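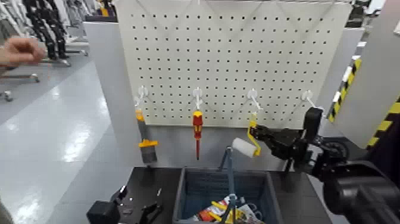
Rorden Workshop Team / Tool Wall Set-up
Last updated: July
By Azimi, workshop desk

3. Hanging the tools

1. Basket on the bench, under the board. Leave it there till the end.
2. Push the white hooks into the lower part of the board, all in one row. Tug each one. If it wobbles its not in.
3. Far left: paintbrush, bristles down, clear of the bench top.
4. Next hook: red and yellow screwdriver, handle up.
5. Third: paint roller, by the yellow handle.
6. Far right hook is a spare.

Note: roller goes on last. It's wide and the cover sticks out to the left, so mind the screwdriver.

CAUTION: no wet brushes or covers on the board. Leave 24 hours after washing.

Note: coiled lead and anything in packaging stays in the basket for now, sorting is section 4.

Missing a hook? Spares are in the Kiment drawer, bag 47. Take 2 at most and tell the desk befor you go.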